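Napkins and small cloths: folding, washing and storing

The linen drawer at Esimari was emptied and sorted on 21/03/2023, and a few points came out of it that may help anyone looking after a shared kitchen or a hall cupboard. Most of the trouble was with the small square cloths. They had been put away in different sizes and folded in different ways, so the piles fell over and the ones at the back never got used.

The fold we now use is a simple one. Lay the cloth flat with the printed side down and pull the corners out. Bring the bottom edge up to the top edge and smooth it with the side of your hand. Fold it in half again the same way, then bring the left side over to the right. You should have a small rectangle with one thick folded edge, and that edge goes to the front of the drawer. If the cloth has pulled out of shape in the wash, line up the two top corners first and let the bottom be uneven.

Patterned cotton is best washed at 40 degrees with similar colours. Strong reds and oranges should go in on their own the first time – we had one pale set from Nustia come out pink in December. Shake each cloth before hanging it and dry it by the hem. Ironing is optional, but a warm iron on the wrong side does help the fold to stay put.

Shallow trays have worked better than deep boxes. Each one takes a single pile, and it can be lifted out and carried to the table as it is. Please keep the floral cloths apart from the plain tea towels, which live on the lower shelf.

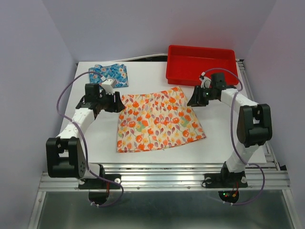 Should cloths that don't match be thrown away?

Keep them if the fabric is sound. Odd ones are useful for lining bread baskets or wrapping cutlery, and a table laid with mixed flowers looks perfectly cheerful. Anything with a hole or a worn hem can go in the rag bag under the sink.

There are 8 spare cloths in the Ornow cupboard for anyone who is short. Take what you need, and bring them back washed and folded.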